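Prultton adopts written rules for shared robot benches

Saturday, April 20, 2024

Prultton has put a nine-page set of working rules in place for its robot arm benches, replacing the mix of notes and habits that teams had followed until January. The rules cover who may stand at a bench, how the tabletop is set up and what gets written down after each session.

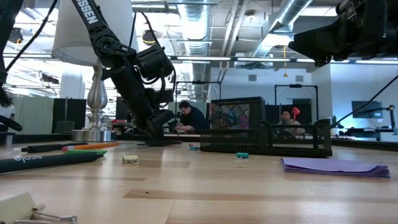
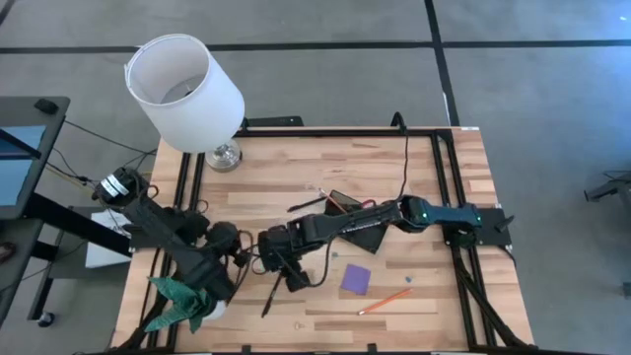
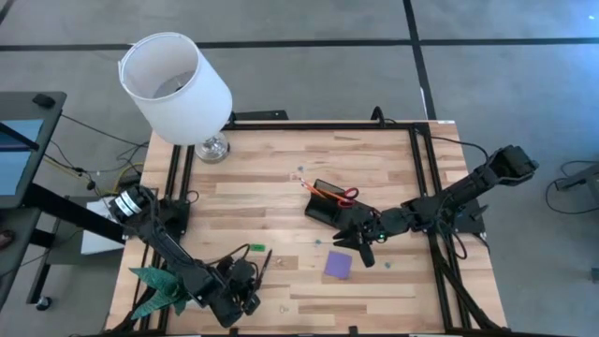

Desk items such as a pen and scissors on a wooden tabletop, with two black robot arms.

Under the new text, both arms on a bench must be stopped before anyone reaches over the table to move an item. Operators check the base clamps at the start of a shift and again after any change of gripper. Cables that hang near a joint have to be looked at each time the arms are parked - a step that was optional before.

Hui-mei Su, who led the drafting, said the team read through 2,623 session logs and pulled 37 entries where a run had been halted by hand. Most of those entries gave no cause.

"We wanted a line in the log that says why you stopped," Su said. "It can be four words."

The rules also limit each operator to two hours at a bench without a break. Floor tape marks may be moved only by the shift lead, and the change must be logged the same day.

Tritetti and Cheung, which run similar benches, have asked for copies. Prultton's Wosside site will start using the rules next, with the same log form.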